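I've had the Larnar two-arm kit on my bench long enough now to have opinions, and since the Rollwood fingers arrived I've been swapping back and forth between them and the stock ones like a kid with two pairs of sneakers. So, a review! Mostly of the fingers, partly of the arms, with some grumbling about cables at the end.

First, the price. The Rollwood set cost me $224 for 4 fingers, plus shipping, and that made me wince. The stock fingers come in the box and they're fine for blocks, mugs and the like. I bought the upgrade for cloth. Cloth is what I care about, and cloth is where my old setup fell apart every single time.

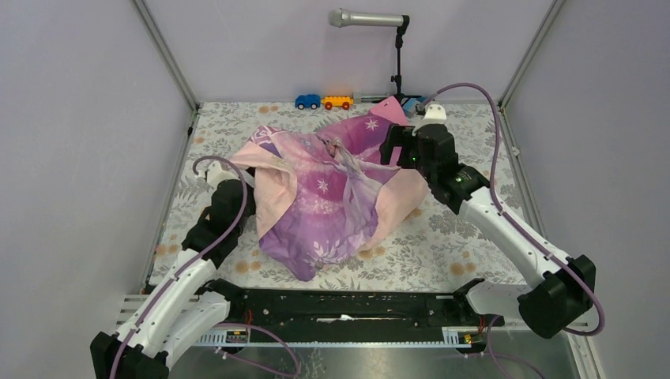
Mounting took me nearly 90 minutes for both arms, and most of that was hunting for a hex key that fit (the one in the bag is too short to get past the wrist). The instructions are a single folded sheet. Once the screws are in, though, there's no wobble at all, and you run the Onent controller's finger calibration once per arm and you're done. I love that part. It opens, closes, thinks for a moment and beeps.

On thick stuff I can't say I noticed a big difference. A pillow squashes, so you can come in at a sloppy angle and still get hold of something. The trick there is speed. Leave the controller on its default and the arm arrives too fast and shoves the pillow away before the grip closes. I turned the approach speed down to 5 on the dial and left it there.
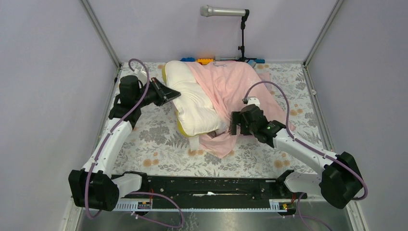 *Both arms at work on the pillow and the pink cloth.*

Thin fabric is where I'd spend the money. With the stock fingers I was always scooping up a big handful, two or three layers at once, and then shaking it out and starting over. The Rollwoods let me go after a single fold, and I get it on the first try far more often. They do collect lint like crazy! I keep a strip of tape by the bench and dab them clean between runs. If you work with fleece, budget for a lot of tape.

The wrist camera is the other half of the story. I tried the Gavrilă mount first and sent it back (nice finish, but it sat so far out that it kept bumping the other arm). The Larnar one is plain and close in, and I find myself steering by it for the last inch or so of every grab. Picture quality is only okay up close, a bit soft on the nearest parts, but for picking out a hem it does the job.
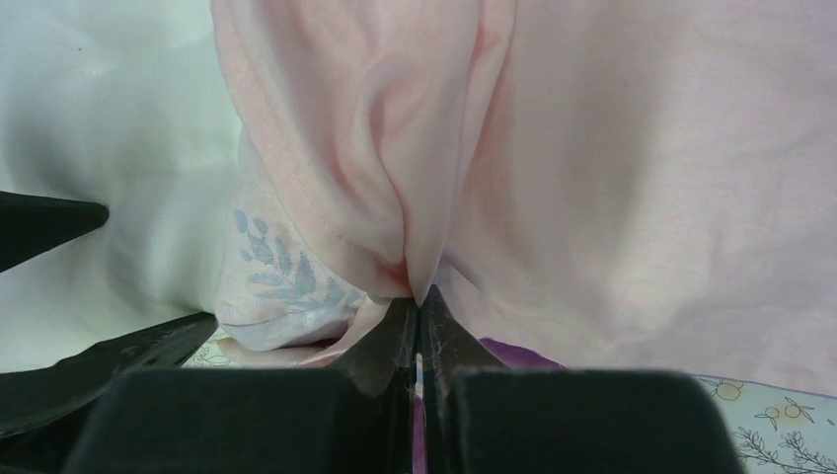
**Can you put the new fingers on just one arm?**

You can, and the controller keeps a separate calibration for each side, so nothing gets confused. I ran mine that way for a while and it was perfectly usable. I only did the second arm because I kept reaching with the wrong one.

Now the grumbling. The cables stick up in a big loop over each wrist, and I'm forever checking that they won't snag when the arms cross. A couple of clips in the box would have been nice. And the controller fan is loud, like a hair dryer in the next room.

Would I buy the fingers again? For cloth, sure. If you're mostly moving boxes around, keep the stock ones and put the money toward a better hex key. Rollwood says a softer tip is coming in October, and I've already got my name on the list.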